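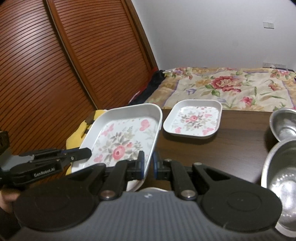 Hand-held gripper at a tray rim, with a second gripper at the left side of the same tray.

Vukska Hand-Held Gripper, Two-Finger
Evaluation page — bench notes and ordering

The Vukska is a two-finger gripper operated by hand, with a camera mounted on the tool looking forward over the housing and fingers. It is sold for recording manipulation tasks and for comparing fingertip options before a matching unit is fitted to an arm. The notes on this page come from the household ware trial, carried out with two units, one for each hand of the operator.

What the trial covers

Thin-rimmed ware is a poor match for many parallel grippers. The rim is narrow, the side walls slope, and the load shifts as soon as the piece leaves the table. The trial uses floral trays with rounded corners and smooth rims, along with stainless steel bowls of different sizes. Trays are lifted from flat, tilted, turned and set down again. Bowls are gripped at the rim and moved across the table.

Each fingertip type was run through the same set of 29 lifts by Bianca Văduva, then repeated by Sandro Marino with no practice period. Results are reported per fingertip and not pooled.

Fingertip options

Tarus, flat. Black tip with a firm inner face. Best on straight edges and cloth. On a sloping wall the contact is reduced to a line, and a tilted tray will rotate about it unless the second gripper supports the other side.

Messina, lined. Black tip with a blue inner edge. The lining gives slightly under load and holds a rim with less closing force. It leaves no marks on glazed or printed surfaces in our tests. It wears faster than the flat tip and should be checked after every 77 hours of use.

Both types fit the same mount and are held by one screw per finger. Do not mix types on one gripper; the closing point will be off center and the width reading will be wrong.

Results in short

With the Messina tip, both operators completed all 29 lifts. With the Tarus tip, Văduva completed all of them and Marino dropped 2, both during the turn from tilted to flat. Bowls gave no trouble with either tip. Slip at the rim was more common when the fingers closed at an angle to the wall — operators should line up the gap with the rim before squeezing.

Camera view

The view takes in the upper part of the housing, both linkages and both fingertips. A tall or tilted object will hide part of the work surface behind it, and the linkages cover some of the near field at left and right. For two-handed work, recordings from both units should be kept together, as the second view often shows contact that the first does not.

Shiny metal is the main source of exposure trouble. Steel bowls return strong highlights, and automatic exposure may darken the rest of the image in response. Lock exposure on the table surface before starting. Fixed white balance is advised for the same reason.

Compatibility

Recordings can be read by the Grallari controller, firmware 8 or later. Older firmware will load the video but not the finger width. Matching arm-mounted fingers are available for both tip types.

Care

Wipe the linings with a damp cloth. Do not use solvent. Keep the pivots free of lint when working near fabrics. Replace a lining if the edge has lifted at any point, even if grip seems normal.

In the box

One gripper unit
One pair of Messina tips, fitted
One pair of Tarus tips
Tip driver and spare screws
Data cable

The two-unit set adds a sync cable and a second box of the same contents. Spare linings are sold in packs of 8.

Page last revised 2022-06-04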